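## 4. Choosing and changing your seats

Use this section once you have set up your Vindance account and picked an event. The seat plan shown is for Goseck Hall. Other venues work the same way, but the block numbers differ.

1. Open **My Events** and select the event.
2. Select **Seat plan**. Blocks with seats left are shaded green.
3. Select a block, for example Block 27. The rows open with Row A nearest the stage.
4. Select **View from here** to see a sample view. Your own view may differ slightly from seat to seat.
5. Select the seats you want, then **Hold**. The seats are held for 30 minutes.
6. Check the price and select **Confirm**.

**Note:** Standing events have no seat plan. Go straight to step 6.

**Caution:** Closing the browser does not release held seats. Select **Release** first if you want to start again in another block.

### 4.1 Changing seats after booking

You can change seats up to 2 times per order. Open the order, select **Swap seats** and repeat steps 3 to 6. Any difference in price is charged or refunded to the same card. Orders of more than 130 seats must be changed through the group desk, run by Anayeli Cisneros.

### 4.2 Boxes and lounges

Boxes on the Abbasi side are booked whole. Seats in the Fevonitz Lounge are sold singly and include use of the kitchen corner.

1. Select **Boxes and lounges** above the seat plan.
2. Choose a box or lounge and read the access notes.
3. Add any food order before you confirm.

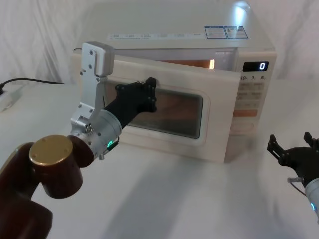 *Fig. 6. Microwave with the door partly open. Controls are on the right.*

**Note:** Food orders close at noon on the day before the event. Lounge tickets cannot be swapped for seats in the main blocks.

If the seat plan does not load, see section 7.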